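Grant updates | Rural skills and lending
February – by the Nishad project office

Second progress report: Bunduvov tool and equipment library

The library at Bunduvov has now been open for four months under the grant. Membership stands at 137 households, up from the figure in our first report, and 16 of those are from Ustau, where there is no bus after 5 p.m. Most loans are still garden tools, ladders and sewing machines. Demand for floor sanders was higher than we planned for and we have a waiting list.

Repairs took up more staff time than budgeted. We sent 15 items out to Kulik for servicing and all but four are back on the shelves. The other four are waiting for parts, and two of them will probably be written off. Table space for checking returns has improved – we moved the desk nearer the door and the line on opening mornings is shorter.

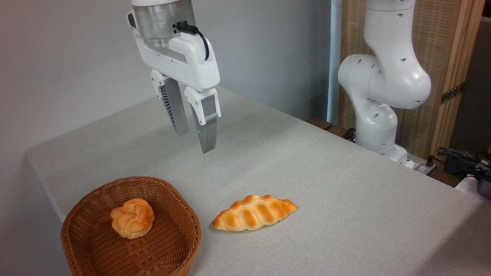 Spending and changes to plan

Spending is within the grant total. We underspent on printing and overspent on servicing, and we ask permission to move the difference between the two lines. Insurance was renewed on the same terms.

The evening opening in Ustau has not started. The hall there needs a new lock and the owner has not set a date for it. If it is not ready by the next report we will run a monthly delivery instead, using the Nishad van.

Late returns remain a problem with the larger items. From next month we will send a reminder the day before an item is due. A revised budget sheet is attached to this report.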